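Cold coffee at volume: notes on ratio, grind and dispensing

I have been making cold brew for groups for a few years, and the notes have been sitting in a text file where they help no one but me. What follows is the cleaned-up version. It assumes you can already make a decent quart at home and want to make a lot more than that.

Ratio first. I weigh everything, water included. The concentrate is 167 grams of coffee per liter of water, steeped at room temperature for 21 hours, then diluted one to one with cold filtered water before it goes into the dispenser. Shorter steeps taste thin to me. Longer ones pick up a woody note that dilution does not remove.

Grind is coarser than for a French press. I use a Galindo hand mill for test batches and a Stindora for anything bigger. The Galindo gives a more even particle size but takes all evening. The Stindora throws a fair amount of fines at the coarse end, so I sift those out with a kitchen sieve before steeping. Skipping the sieve costs you later: fines pass through the cloth filter, settle in the reservoir, and come out with the first pours.

Filtering is two passes. The first is a cloth bag, lifted out and left to drain under its own weight. Do not squeeze it. The second is paper, in a large funnel, and it is slow. Change the paper when the flow drops to a drip. Ekaette Ojo, who got me started on this, does the second pass through felt and rinses it between batches. Her results are as clear as mine, but felt holds odor and has to be stored wet in the fridge. 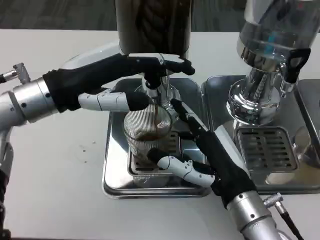 Two dispensers, side by side on the white table.

Dispensing is where most of my early batches went wrong. Gravity taps depend on the height of liquid above the outlet, so flow falls as the level drops. With a full reservoir the pour is quick and tends to splash. Near the bottom it slows down enough that people think the tap is blocked. I top up at half level to keep the rate in a narrow band.

The seal matters more than the valve. A flat silicone washer goes on the inside of the wall, and the nut gets tightened by hand until it stops, then a quarter turn more. Overtightening squeezes the washer out of line and you get a slow weep down the outside. Test with plain water overnight, on a sheet of dry paper towel.

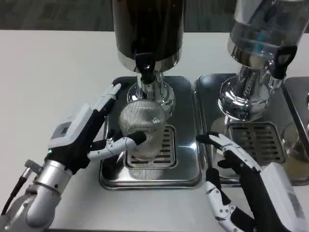

Ribbed glass on the grate, under the spout.

On cleaning, coffee oil is the problem. It coats the bore of the tap and goes rancid well before you can see it. I strip the tap after every use and soak the parts in Drillholm powder at the strength on the tub, then rinse until the water has no smell. The reservoir gets the same solution and a soft brush. Till Fuchs uses plain washing soda and reports no difference, though he drinks his with milk.

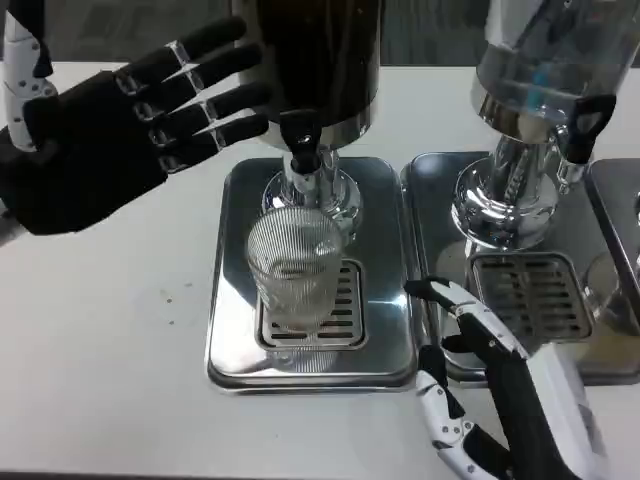
Storage before serving is simple. Undiluted concentrate keeps for a week in a closed jar in the fridge. Once diluted, I treat it as a same-day drink. The flavor goes flat first, then sour.

Beans are a matter of taste, but I would avoid anything very light. The last good batch was a medium roast from Jultasley, bought in November and used within the month. I have a second bag in the freezer and will run it at the same ratio with a shorter steep, to see how much of the woody note comes from time and how much from the fines.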